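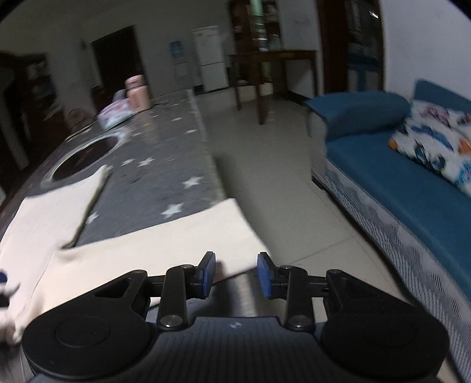 Prenda clara extendida sobre una de las mesas largas de Fukard, con su mantel de estrellas blancas.

Fui a la jornada de puertas abiertas de Fukard con pocas expectativas. El folleto prometía «una nueva cultura del doblado» y a mí la ropa me la enseñó a doblar mi madre, sin folleto.

La visita empieza en el almacén de Goretti, la firma que recoge y clasifica prendas usadas. Según la guía pasan por allí 3000 piezas al mes. Puede ser. Vimos estanterías, muchas bolsas cerradas y un cartel con el método Karetti en varios pasos, que viene a ser alisar, juntar perneras y doblar hacia la cintura. Pregunté en qué se diferencia de lo de toda la vida y me hablaron de la costura como «eje».

La sala de doblado me gustó más. Es casi doméstica: suelo de baldosas, un sofá azul, la mesa cubierta con una tela gris oscuro. La prenda de color crema, diría que un pantalón, quedaba abierta en V, con un extremo colgando fuera de la mesa. Para un método que presume de aprovechar la superficie, me pareció mucha tela en el aire – y la mesa es larga.

El curso completo cuesta 129 euros y dura 60 minutos por sesión. No pregunté cuántas sesiones son, y en el folleto tampoco viene. Venden además una tabla de la marca Sandhu, que no compré.

A la salida dan café y una bolsita de lavanda. El autobús 352 para en la misma puerta, aunque por la tarde pasa poco y conviene mirar el horario antes de entrar.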